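Search the archive
All lists
This list only
Search

Subject: Re: Household packing task - object list, home recording and scoring for the fall round
List: Drikinport Student Robotics Association, team mentors and captains
From: Terna Division Coordinator

Dear mentors and team captains,

Thank you for the many replies to the draft rules. The rules group met last week and went through every message sent to the list before the September deadline. Most of the points raised were small and have been dealt with in the revised text, which will be sent to each team in a separate mailing. One message raised several matters that affect all teams in the Terna Division, and with the permission of the school concerned it is quoted here and answered for everyone.

> To the coordinator:
>
> The robotics club at Pryor has read the draft rules for the household
> packing task and wishes to raise four questions before we register.
>
> First, the draft says that teams will collect their demonstrations "in a
> lived-in room." Last year all of our recordings were made on one bench
> in the school workshop, with a plain backdrop. Several of our students
> are able to record at home, but the rooms are small and are in daily
> use. We ask whether a bed, a chair or the floor may serve as the work
> surface, and whether a room must be cleared before recording begins.
>
> Second, the object list names "soft packages." Our students find these
> much harder than cans or blocks. When the fingers close too far, the
> package folds and turns in the grip. May a team leave soft packages
> out of its recordings and still be scored on the rest?
>
> Third, we would like to know whether an object must be placed in the
> box right side up. Our members are divided on this.
>
> Fourth, we have one hand-held gripper for the whole club. If it is to
> travel home with students, we need to know how many recordings are
> expected, so that we can draw up a fair schedule.
>
> We would be grateful for a reply to the whole list, as we understand
> that other schools have similar questions.
>
> Robotics Club, Pryor

The answers follow in the same order.

1. Rooms and work surfaces

Any stable surface in an ordinary room is permitted. A bed is permitted, and so are a table, a desk, a chair or the floor. The draft used the words "work table" in two places, and this was an error left over from the earlier bench task. Both have been corrected.

A room does not need to be cleared. The purpose of the fall round is to find out how well a model copes with the places in which people live, and a recording made among luggage, bedding and shopping bags is of more use to us than one made against a blank wall. Teams should leave the background as they find it, within reason. The box itself must be open and must stay in one place for the length of a recording. It may be moved between recordings, and we encourage teams to do so.

Students recording at home must have the consent of the household. No person other than the operator should come into view, and letters, family photographs and similar private items should be put away first. Mentors are asked to look through all recordings before they are uploaded.

2. Soft packages

Soft packages remain on the required list. The rules group discussed this point at length and did not find a fair way to make them optional. A tissue package, a bag of snacks and a folded cloth are exactly the kinds of object that a household robot would be asked to handle, and a team that avoids them in training will meet them in the test in any case.

We recognize the difficulty that Pryor describes. Teams that did well with soft objects in the spring trial reported that they closed the fingers slowly, took hold of the package by its two sides, and stopped as soon as it could be lifted without slipping. The ribbed pads give a better hold than bare fingers and may be used by all teams. Adhesives of any kind on the pads remain forbidden. 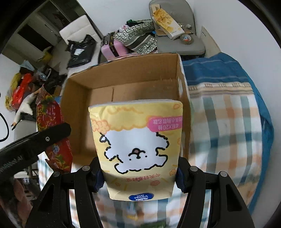
The grip should also be held for a moment before the object is carried over the box. Several teams in the spring moved away from the pickup point while the fingers were still closing, and their models learned to do the same. The judges saw many packages dropped short of the box for this reason. A short pause costs very little time and makes the recording easier to cut and label.

A recording in which the object is dropped should be kept and marked as dropped. Please do not delete it. Teams may decide for themselves whether to use such recordings in training, but the full set must be submitted so that the judges can see how the work was carried out.

3. Orientation of objects

An object may be placed in the box in any position, and printed artwork or lettering may face any direction. No points are given or taken away for this. The one exception concerns open containers, which must be kept upright, and there are none on the fall object list. Teams that wish to train a model to turn objects right side up are free to do so, but should understand that the time spent turning will count toward the total for the run.

4. Number of recordings and shared equipment

The minimum is 36 accepted recordings per team. These must come from at least 3 different rooms, and no single student may supply all of them. There is no upper limit. One team in the spring trial submitted 98, but its score was close to that of teams that had sent far fewer, and we do not wish any school to feel that it must match that figure.

For clubs with a single gripper, the rules group suggests that each student keep the tool for one evening and the morning after it, and return it to the mentor before the next student signs for it. A sign-out sheet is included with the revised rules. Before the gripper leaves the school, please check the following:

- the screws and pins at each joint are tight
- both pads are seated and clean
- the cable is long enough to reach the work surface without pulling
- the camera lens has been wiped
- the storage card has been emptied and the previous student's files have been copied

The cable has been the most common source of trouble. A cable that catches on furniture will pull the tool to one side, and the movement then becomes part of the demonstration. We suggest that the operator rehearse the full path from pickup to box once before recording, with the cable in place.

5. Scoring

Two further messages asked how the final score is made up. The score has two parts. The first is the test run, in which each team's model controls the arm supplied by the association and packs a set of objects from the list. The second is the written log. The log should state which rooms and surfaces were used, which objects caused difficulty, what the team changed as a result, and what it would do with more time. It should be written by the students. Mentors may correct spelling but should not rewrite.

The judges will accept a log in plain text or as a printed report. Past logs are held in the reading room at Drikinport, in the same cabinet as the club's papers going back to 1972, and may be read there by any registered team. They may not be borrowed.

6. Software

Teams may use the Zesta training package supplied with their registration, or any other software to which the school has lawful access. A team that uses its own software must state this in the log and must be able to run its model on the association's machine. A test session for this purpose will be held at Drikinport before the main event, starting at 4:30 p.m. Places will be given in the order in which requests are received. Teams using Zesta do not need to attend, although they are welcome.

Please note that recordings made with the older version of Zesta will need to be converted. The conversion takes around an hour for a full set and can be left to run overnight on a school computer. Instructions are in the second appendix to the revised rules.

7. Registration

Registration forms should be returned by reply to the coordinator's address and not to the list. Each form must carry the signature of a mentor and the name of the school or club. Schools entering more than one team should send a separate form for each - a combined form cannot be processed. Teams that registered under the draft rules remain registered and need take no action unless they wish to withdraw.

Questions about the object list may continue to be sent to this address. The list itself is now closed to changes, and any further requests will be held over for the spring round.

With thanks for the care that all teams have given to the draft,

Coordinator, Terna Division
Drikinport Student Robotics Association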